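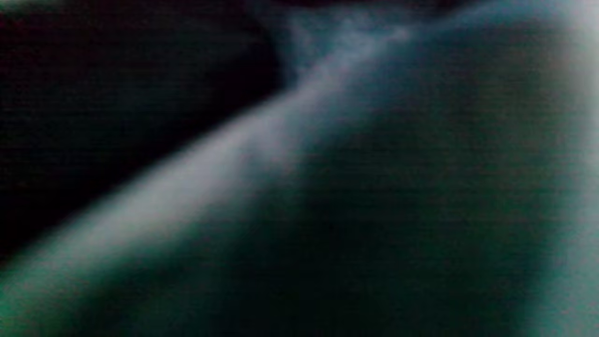 The county's anti-corruption office in Edgate wants the court to throw out the suit over the Zolmont road money, and its main argument is that the people who brought the suit have no business bringing it. I have read the filing twice. It runs to 30 pages, and I could find very little in it on whether the money went where the contract said it would. The rest concerns standing, venue, and the proper reading of a statute that most of us have never heard of. After all that reading, what I know about the road money looks a good deal like the pale blur at the top of this page, soft and grayish-white with no edge to it anywhere. Maybe that's how a legal response has to be written. I'm not a lawyer. But I pay taxes here, and I'm allowed to notice when a public office spends more effort on who may ask a question than on the question.

For those who haven't followed it, the Zolmont contract was for resurfacing the county road out past Tejada. The payments went out in 3 installments. Residents say the work stopped well short of the stretch they were promised. The contractor says it finished what it was paid to finish. The anti-corruption office opened a file, announced that it had opened a file, and then went quiet. After waiting through two budget seasons, a group of residents sued to make the office say whether it would act or drop the matter.

That seems to me a modest request. They didn't ask the judge to find anybody guilty. They asked for a yes or a no.

The office answers that its discretion can't be forced, and I understand the principle. We don't want judges running investigations, and we certainly don't want whoever shouts loudest to decide who gets charged. If I were accused of something, I'd want the decision made by somebody with a cool head and a pile of evidence. What I don't accept is that discretion covers doing nothing forever. A decision not to prosecute is still a decision, and somebody ought to be able to sign it.
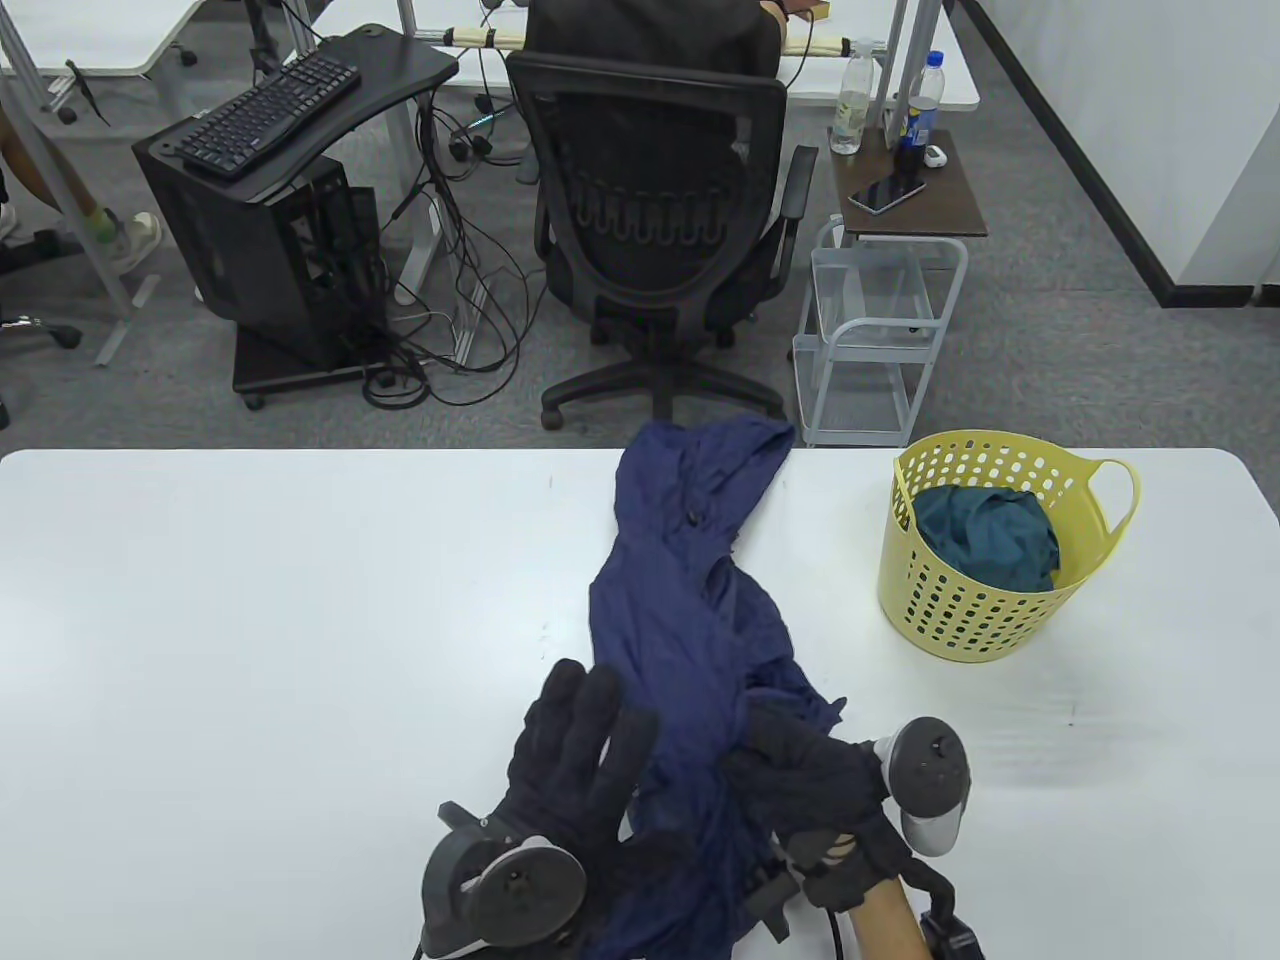

And signing is what our officials seem to hate most. Look at the Nulcombe water board business, which the same office handled. That one was "under active review" for so long that two of the board members under review had retired, one with a dinner. When the file was finally closed, the notice was a single paragraph in December, posted after 5 p.m. It gave no reasons. I called and asked for them, and I was told the reasons were part of the file, and the file was confidential because of the investigation, and the investigation was closed. I wrote that down while I was still on the phone.

The usual defense is that the office is short of staff. I've heard it from people I respect, and it may well be true. The office has 20 employees on the books, and I don't know how many of them work on cases and how many answer letters like mine. But an office that can't manage its caseload could say so in public, with a list of what's waiting and how long it has waited. It never has. It holds press conferences when it opens a case, and you'd think the same room would be available when it closes one.

There's another defense, heard mostly from friends of the county executive, which is that all of this is politics. The suit is politics, they say, the residents' group is politics, and the timing is politics. Some of it probably is. I've been to one of the group's meetings and there were people there who would plainly enjoy seeing the executive embarrassed, whatever the road looks like. I don't trust them much further than I trust the office. But a complaint can be made for a bad motive and still be right, and the way to find out is to check the invoices against the asphalt – a job for a tape measure and a patient person with an afternoon free.

What I'd like from the judge is small. Let the suit go forward far enough that the office has to put a date on paper. I would take 3 months. If at the end of that time it says there's no case, with reasons, then I'll grumble and believe about half of it, and the contractor can get its name back, which by the way it deserves if it did the work. As things stand it's been left under suspicion too, and I notice that no one at the office seems troubled by that either.

I don't expect to get it. My guess is that the suit will be dismissed on standing, the office will say it welcomes the ruling, and the file will stay open until the road needs resurfacing again. There is already a line for that in next year's draft budget. I checked, and it doesn't name a contractor yet.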